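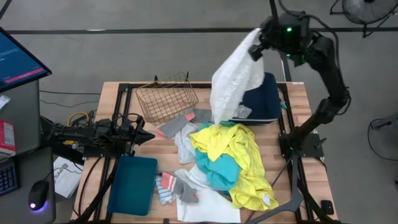 Is it safe to keep using a two-arm Lernora laundry station right now?

Only with the new software on it, which is build 1106. If your station is still on build 601, please switch it off at the wall and leave it off until you've updated.

Print this page | E-mail this page

VARNACH ASKS LERNORA OWNERS TO STOP USING BUILD 601 AFTER RESTART FAULT

FALANHAM, August 9, 2022. Hi everyone, Noémi Major here. I run product safety at Varnach, and I'm writing this one myself because I was in the room when the thing went wrong and I'd rather you heard it from me.

In June we had a Lernora station working through a pile of mixed laundry at our Falanham shop. Socks, towels, shirts, the usual heap. One arm had picked up a bath towel by the corner and was holding it up so the other arm could come in and find the next corner. I pressed the pause button to clear a sock out of the way (perfectly normal, people do it all day long), moved the sock, and pressed resume.

The station is supposed to check what each gripper is holding before anything moves. It didn't. The raised arm came back thinking its gripper was empty and set off for its rest position at full travel speed with the towel still pinched tight. The towel wrapped around the other arm's wrist, and then both arms were pulling on it! My hand was still over the table. I got it out, I hit the red stop, and the power cut as it should. I wasn't hurt, and the towel came off worse than either arm.

I won't pretend that was a fun afternoon. An arm moving fast while it believes it's holding nothing is a real hazard, and if my sleeve had been caught in that towel I'd be telling a different story.

What we found

The grip check lives in a piece of our software we call Li. Li keeps a note of whether each gripper is holding cloth. In build 601 we changed how long that note is kept during a pause, and we set it to six seconds. Pause for less than that and everything works. Pause for longer, and Li throws the note away and fills in "empty" when you resume. I'd been fussing with that sock for a good bit longer than six seconds.

Our testing missed it, and I want to be plain about why. We tested pausing over and over, but our test script always resumed right away. A person at a table doesn't work like a script. They stop to pick something up, they chat, they answer the phone. That was ours to think of and we didn't.

After the towel we repeated the long pause 20 times on build 601, with all of us standing well back and a finger on the stop button. It went wrong every time. The one bit of good news in that is that we weren't hunting for some rare gremlin, and the cause was found the same evening.

What's different in build 1106

Li now keeps its note for as long as the station is paused, however long that is. On top of that, each gripper has to measure its own opening before the arm can move, so if the note and the measurement disagree, the arm stays put and the station asks you to look. The first move after any pause is also slow now. Some of you will find that annoying, and I get it, but the slow first move is staying.

What to do if you have a station

Check the build number on the start screen. If it says 601, press the red stop, switch off at the wall, and take any laundry off the table by hand. If a gripper is closed on something, please don't tug at it with the power on! With the power off there's a release lever under the gripper housing, and the cloth will slide free.

Then run the update from the settings menu with the table cleared. When it's done you should see 1106. Try one long pause with a single towel, standing outside the marked area, before you go back to normal work.

If the update won't load, leave the station off and write to the Varnach service desk. We'll come out and do it at no charge. And if you've had anything like my towel happen to you, even if it seemed too small to mention, please tell us. We had two reports in the spring of "arm moved funny after a break" and we filed them under calibration. I've gone back to both customers and apologized.

Single-arm models use different software and aren't affected.

Press contact: Noémi Major, Varnach, Falanham

Print this page | E-mail this page

Comments (4)

dryerlint: Updated this morning, took one try. The slow start after a pause is very slow but fine, I can live with it.

Marsh Road Laundry: Ours said 601. Is it OK to leave it plugged in if the screen is off?

Noémi Major: @Marsh Road Laundry, please switch it off at the wall too. The screen can go dark while the arms still have power.

tallpete: Would've liked an e-mail about this in June and not in August.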